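Home | Forums | Kitchen & Storage | New Posts | Log In
Last updated: Monday
2 min read

Paper gift bags — keep or toss?

besach_bev
I've got 25 of these saved from shops and birthdays and the closet is losing. Does anyone store them flat without wrecking the bottoms?

prothero22
Toss them. I kept a pile for 4 years and used maybe two. Recycle the paper, save the cord if you like it.

kident_k
Disagree!! A decent one costs real money at the Presbridge store now. Fold the bottom up along its own creases, press, stack. Mine go in a magazine file and they come out fine.

prothero22
Fine until the corners split. Mine always did.

besach_bev
OK, I tried it kident's way on the cream one with the green cord handles. I love that green, so it's a keeper (sorry prothero).

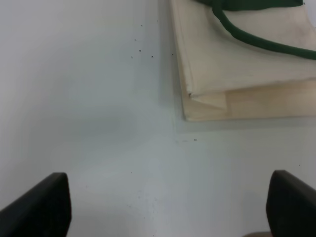

The smudges don't bother me, an eraser might help, but the cord is my real headache — it's thick and I can't get a stack to sit level. Do you tuck the handles inside or leave them out?

kident_k
Inside, always. Otherwise they snag on the next bag.

prothero22
Or cut them off and toss the bag :)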